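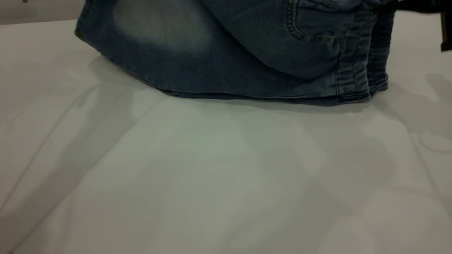 Cloth is the worst thing you can hand a planner, Ginau told us at our first meeting, and asked why we didn't start with boxes. We started with cloth anyway, and most of our code still comes from that choice.

Cenholm writes control and planning software for robot arms that handle clothing and other soft goods. We don't build arms or grippers. Our main product, Hevel, takes in camera views, estimates where the folds, hems and seams are, and picks a grasp point. It then plans the motion and keeps checking it while the arm moves. If the estimate is poor, Hevel stops and asks for another view.

Denim gets a lot of our time. It is stiff in some places and soft in others, and a pocket edge can look much like a fold.

Every release is run against 543 recorded grasps before it goes to a customer. The failed ones stay in the set. Valcárcel, our replay tool, lets an engineer step through a plan and see which candidate grasps were rejected and why. It has shipped with Hevel since December.

Our office and test cells are on the same floor. Visits are by appointment.

Page updated 2019-03-09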